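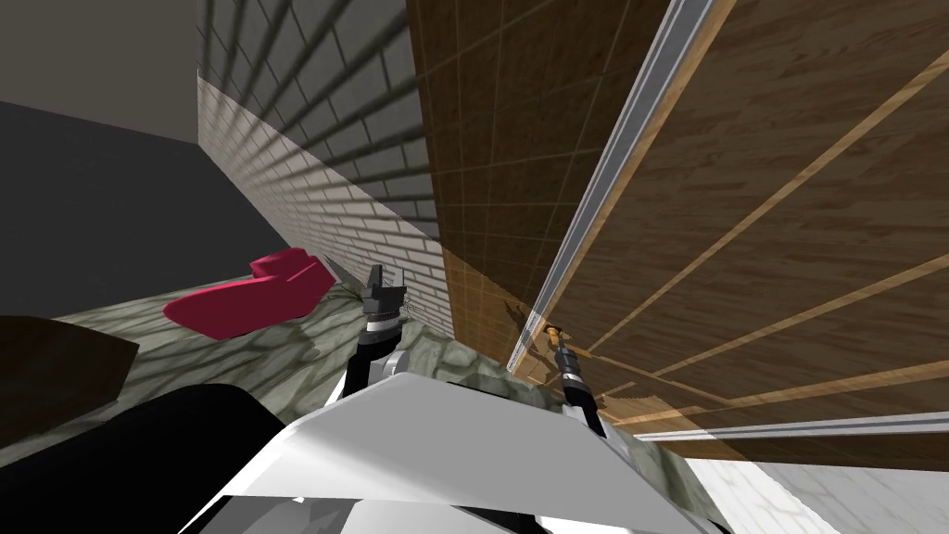

Brick wall and wooden cabinet, simulated view.

Programs > Food and Kitchen > Grant Reports

Preltmont Pickling Salt Trial: progress report to the Hilley Fund
Prepared by Kerstin Görtz, 1st April

You asked whether the mineral-rich salt sold by Isach makes a better pickle than plain canning salt. Halfway through the grant, I can't say that it does, and I would be wary of anyone who says so on the strength of our numbers.

We have put up 171 jars of cucumbers and green beans so far, out of the 400 in the plan. Both salts were weighed, never measured by the spoon, because the Isach crystals are coarse and a level tablespoon of them holds less salt. I suspect much of the "milder taste" people report at home comes down to that.

Tasters at the Akgül kitchen preferred the Isach jars in the first round. In the second round, with the labels covered, the preference shrank to almost nothing. Taner Eren thinks the beans still show a real difference in crunch. I have tasted the same beans and remain unconvinced, but he has asked for a repeat and he should get it.

Cloudy brine is a separate problem. It turned up with both salts, so I would drop the claim about clearer brine from the project page until we know more.

Spending is on track except for jars. We are $1,000 over on glass, mostly breakage in shipping, and the supplier has offered a credit that I will believe when it arrives.

Still to do before July: the remaining cucumbers, 2 more blind tastings, and the repeat on the beans. I do not recommend paying for the cabbage extension yet.

Shares: 2 | Comments: 0

Contact | © Preltmont Kitchen Trials | Back to top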